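Gostar Theater Gets Its Big Screen Back

I walked past the Gostar last night and the marquee was lit, and I'm not too proud to say I let out a little yelp on the sidewalk. Two years of brown paper on those doors! The old movie house in downtown Kavamstead reopens in September with 57 seats, one screen and (be still my heart) the same squeaky balcony rail I used to lean on as a kid.

The first film up is Alcantara, the slow, gorgeous family drama shot over in Umport that everybody at work has been arguing about. I caught it at a festival in spring and I'm firmly on the "loved it" side. Yes, it's long. Yes, there's a dinner sequence that goes on for nearly 19 minutes with hardly a word spoken. I could have sat through it twice. My sister walked out and got nachos, so take that however you like.

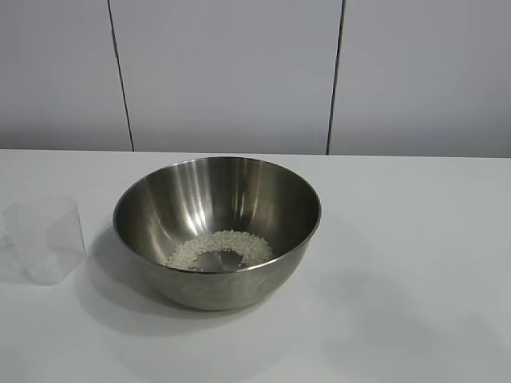
A little white rice in a steel mixing bowl.

Shows start at 7 p.m. during opening week, and the theater says matinees will follow once the new projector has been through its paces. Tickets are at the box office window only for now. I know, I know, but the online system isn't ready and I'd rather stand in line than wait another month. Bring a sweater too, because the new air conditioning is on and the manager told me they're still fiddling with the thermostat.

As for what comes after Alcantara, the posters in the lobby are promising a run of older monster movies, a couple of musicals and a late-night horror slot. I'm hoping they leave room for the weird little stuff that never makes it out of Umport. The big multiplex by the highway has superheroes covered, and my knees can't take its parking lot anymore.
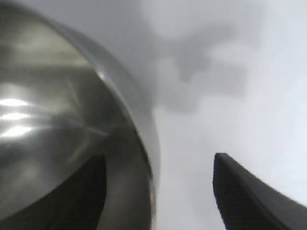 Will Alcantara be shown with subtitles?
Every evening show in opening week will have English subtitles on screen, including the parts where the characters are already speaking English.

I'm glad about that last bit, by the way. The sound mix is on the mumbly side, and at the festival I missed half of what the grandmother says in the boat. People around me were laughing and I just had to laugh along.

The balcony will be open from the first night, but there's no elevator up there yet, so ask for a floor seat at the window if stairs are a problem. I'll be in the front row of the balcony with a large popcorn, and I'm not sharing.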